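Workshop tips — things picked up at the Wiegand open day

Went over to the Bendton site 6/7/23, two halls, far too much to see, notes typed up quick before I lose them. Mostly stuff you can use at your own bench.

Blue plugs and sockets. Wirkititz stand had a gripper working at a grey moulded fixture. Watched for ages. Tips for us lot with fingers:

— Fix the board or plate down first. Don't hold it in one hand and push with the other.
— Line up square, then press. If it needs wiggling its not lined up.
— Hold the plug by the body, never the wires.

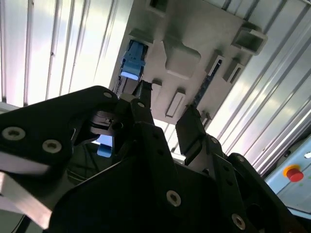 Gripper at the fixture, blue connector in its socket top left.

Colour. Bright part on a dull grey plate, you spot it straight away. I've since put blue tape on all my small jigs and stopped losing them. Cheap roll does fine.

Countersunk screws everywhere on that gripper, nothing to snag a sleeve. Worth doing on home made clamps too. Go slow with the countersink bit, try it on scrap frist.

Stop button. Red on yellow, facing out. My pillar drill switch was round the back behind the vice — moved it to the front the same weekend.

Piler had a sorting demo in hall 2, almost 134 trays on the rack, every one labelled on the short end. Label the end you see.

Next one is July again I think. Take a flask, tea queue was awful.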